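Side Two First: Grometti's Stadodeck

I bought this record for the second side, and it took me most of July to play the first one properly.
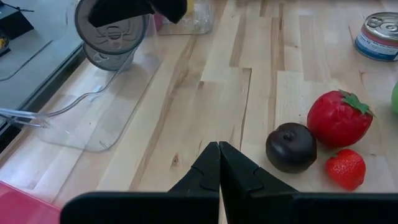 The wooden tabletop, knot and all.

Stadodeck is the only album Grometti made with a full band. It was recorded in Mellumitz over one winter and pressed in a run of 1,087 copies, an odd number that the label never explained. Mine is a later pressing on thinner vinyl. It has a slight warp at the outer edge that you can see but can't hear.

I first heard a track from it on a tape my cousin made, between two songs by other people. The tape had no track list. It was years before I heard the same piano figure on community radio at 5 in the morning and was awake enough to write down the name.

The song was Nishimura, which opens side two. It starts with piano and brushed drums and stays that way for a long time. The bass doesn't come in until the second verse, and when it does it plays the same four notes until the end. Kohei Hattori is the bass player. He is credited on the sleeve in smaller type than the others, and I'd like to know who decided that. Take him out and there isn't much holding the song together.

The rest of side two runs without gaps. Harbour Lights Out is an instrumental with a clarinet part that drifts a little flat toward the end. They kept it in, and I'm glad. After that comes the one with the long title about a bus timetable, then a short reprise of Nishimura on organ. Forty-eight seconds of it, then the needle is in the run-out groove. I have let it sit there clicking more times than is good for the stylus.

Side one is harder going. The opening track was the single, and it sounds like a single from that time, with a lot of reverb on the snare and a chorus that arrives too early. I skipped it for years. The next song is a waltz, sung by Ryota Furukawa, who mostly played guitar in the band. He doesn't have a big voice. He sings close to the microphone and you can hear him breathe in before each line. I have come around to it, and I now think it's the best vocal on the record, though the friend who lent me his copy of the first pressing disagrees and says it sounds like a demo.

He may be right about that. The liner notes say the waltz was done in 2 takes at the end of a session, with the piano player already gone home. The guitar has to cover both parts and you can hear it reaching.

I compared the two pressings over a weekend. The original is louder and the cymbals are clearer. On mine, the low end is a bit thicker, which suits Hattori's bass and doesn't do the waltz any favours. I wouldn't pay what people ask for an original. The later one turns up in shops fairly often, usually filed under jazz, where it doesn't belong.

The cover is a plain grey card with the title stamped in the lower corner. Mine has somebody's initials in biro on the back and a price sticker that won't come off without taking the card with it, so I've left it alone. The inner sleeve has the lyrics on one side, with a line missing from the third verse of the bus timetable song. I've listened for it many times and I still can't make out the last word. It is either "colour" or "collar", and both fit.

Next month I'll write up the live tape, if I can get the old deck to run at the right speed. The belt has been on order for a while.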